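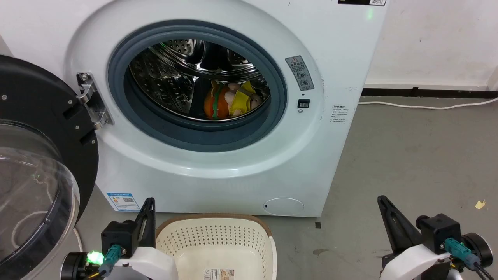
Two plush toys in the drum, basket in front, at the Zallwood lab in Pletow.

I'd been trying to get into the Zallwood open day for ages, and on Monday, March 21, 2022 I finally made it! I skipped the talks and went straight to the laundry station, where the software people hang out.

What they wanted to show off was the planner, which is called Mazza. Getting a toy out of a washer sounds easy until you look at it the way a planner does: a shiny steel drum full of little holes (depth cameras hate that), a rubber lip to clear, a door hanging open on the left, and two soft things lying right up against each other. On the big monitor I could watch Mazza throw out 300 candidate grasps for the yellow toy and color them by score. Most went red, and the engineer at the desk said the lip was usually to blame.

My favorite bit was the replay tool. You scrub back to any moment and see what the planner believed right then, wrong guesses and all. They let me play with it (I broke it once, sorry) and I got as far as log 222 before somebody wanted the chair back.

Next open day is in August. Take the bus, parking was awful.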